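Workshop tips: when the two-armed sorter drops its bundle

If you've been following along you'll know I've got a two-armed sorting bench running out in the shed, and that most of what I write on this page is about keeping it fed, clean and out of trouble. January's been a trouble month. We had a pinch, a dropped part and a full stop in the same arvo, and I've spent the weeks of evenings I should have spent on the deck working out what went wrong. So here are the tips that came out of it, in the order I'd do them if I had my time again.

Quick background. The job is dead simple: small electrical bits from the clear-out bins get spread on the mat, the arms pick them up, switches and buttons go to one tray, everything else goes to the other. I run it off a little sequencing program called Pekus, which I like a lot, even if the manual reads like it was written on a bus. The arms had done 927 picks without a hiccup and I'd got cocky. Then the left arm closed on a push button by its domed end, squeezed, and flicked it clean across the shed. It hit the Staniforth cabinet and went under. While I was on my hands and knees looking for it, the arms were still going. That's the part that gave me a fright when I thought about it later, with my head down there at bench height and a cuppa in one hand.

Tip 1. Stop it before you bend down

Sounds obvious, doesn't it? I've had the stop button on that bench from day one and I still didn't press it, as I was only going to be a second. Press it. Then wait for the arms to settle before any part of you goes over the mat. A pause in the program won't do, by the way. I used to hit pause and reach in for a stray part, and Shirley Naylor (she did safety at the cannery for years before she moved up our road) went quite pale when I told her. Pause means the program is having a think. It can start up again if something else tells it to. Use the proper stop, and if you're doing anything longer than grabbing a part, switch off at the wall as well.

I've also moved my stop button. It used to live at the back, behind the arms, so I'd have had to reach past the moving bits to hit it. Silly place for it! It's now at hip height on the operator's side and I can whack it with my elbow.

Tip 2. Go looking for the fault in the log

I was dead sure the gripper had a weak motor. I'd half ordered a new one. But the log had the whole story, and it took me ten minutes to read once I found my glasses. At pick 928 the left gripper asked for a force setting of 400, which is what I use for the power supplies, when it should have been on 109 for buttons. So it was crushing a slippery plastic dome as if it were a lump of metal. No wonder it pinged off.

The cause was me. I'd added a new part to the list just before Christmas and pasted the row in one line too high, so everything under it had the wrong setting. The early picks were all out of the top rows and never touched the mistake. Check your part list after every edit, top to bottom, and save the old one under a different name first.

Tip 3. Spread the parts out more than you think you need to

The second drop of the day was plain crowding. I'd tipped out a whole tub, and the right arm nudged a terminal block into the path of the left one. Both stopped with a collision error, and fair enough. These days I put out a handful at a time, with a good gap between each one, and I leave the near half of the mat clear so there's room for anything that gets shoved.
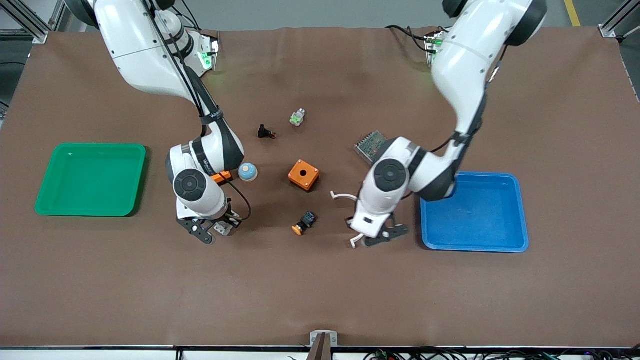 Tip 4. Sort out your cables

Once everything was switched off I went over the cables, and I'm glad I did. One on the left arm had a shiny rub mark where it had been catching at the elbow. It hadn't gone through, but give it till March and it would have. Strap cables along the arm at short intervals, leave a loop at the wrist so the joint can turn, then move each joint slowly through its full travel and watch the loop the whole way. If it goes tight at any point, it's too short. If it droops low enough to snag a part, it's too long. The Grotus straps are my pick, as they undo without a knife and don't colour the casing like the cheap ones did.

While you're under there, have a look at what's hanging off the underside of the table too. Plugs that dangle get knees in them. Ask me how I know!

Tip 5. Flatten the mat

A wrinkle in the mat will tip a light part a few millimetres, and a few millimetres is plenty to turn a good grab into a bad one. Roll it backwards overnight, or lay it in the sun for an hour on a warm day. Mine still creases up near the bases of the arms, and I just don't put parts there.

Tip 6. Restart slowly

After a fault I now run at the slowest speed with three or four parts and my hand on the stop. Fiona MacRitchie from the Lodach repair shed does hers with foam blocks first, and I've pinched that idea as well. A foam block doesn't hurt when it flies past your ear.

The button, by the way, turned up behind the cabinet with a dead moth and my good tape measure. The counter's at 1689 this morning with no more drops. I've still got to fix the wobbly leg on the bench, so that'll be the next one, once I've found where I put the shims.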